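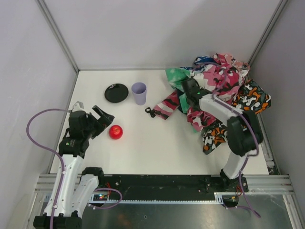
We're pricing a second two-arm table for next year. Putting the budget notes in one thread so I can find them later. 1/7

Arms are the big line, and we already have two quotes. Tranis wants half up front. Dinance wants all of it on delivery. Dinance gets my vote on terms alone. 2/7

Second biggest line is the one I missed last time: the enclosure. Walls, corner profiles, rail, brackets. Get it quoted with the table or you'll pay shipping twice. I did. 3/7

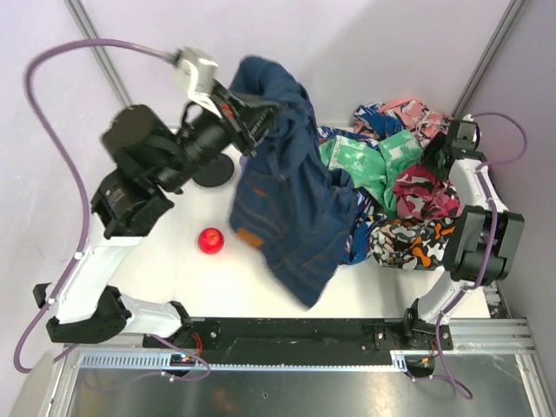 Selamawit Tufa
July

Grippers. Clothes are the main job for us, so I'm budgeting for spare jaws from day one. Denim is heavy next to a cotton shirt. I want two full sets on the shelf. 4/7

Cables and ties. I put down $200 for the first table and went over. This time it's $200 per arm. Stostuder sells ties in bags of 100, so get the bag. 5/7

Test items cost next to nothing. Thrift store clothes, a plate, a cup, scissors, an apple from the kitchen. I have $72 down for the whole lot, mostly clothes. Buy prints as well as solids. 6/7

Floor space. Seo-ah Tak measured the bay by the window and we have 15 inches to spare on the long side. Tight for getting behind it with a screwdriver. Still waiting on Bang for a price on a narrower stand. Will add it when it comes in. 7/7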